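Print this page | E-mail this page

Progress report on the Sikero simulation kit, May
Prepared by Olga Manzano for Bamach
10/06/2024

In May we continued our review of Sikero, the household simulation kit offered by Soler. We ran 2,084 episodes, of which 523 were door tasks. The rest were table tasks.

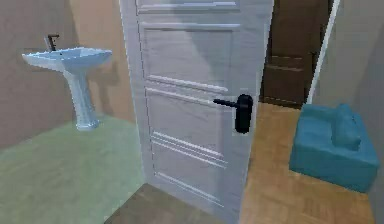
The door tasks gave us the most work. The lever handles need a correct grip before the turn, and the default settings are too stiff for our policy. Soler sent a patch after 30 days – we had expected it sooner. We have repeated 179 episodes with it, and the success rate is better, but we do not yet consider it stable.
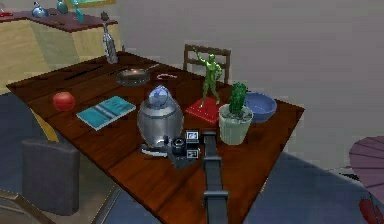

Sikero table task: gripper near the camcorder, with other objects on the planks.

For the table tasks we are satisfied with the variety of objects. The license cost is inside the budget. We ask to extend the review by one month, so that we can compare with Bora.

Comments (2)

pkt: Is the patch included in the trial license?

Marta L.: We had the same stiff levers. Lower the joint friction first.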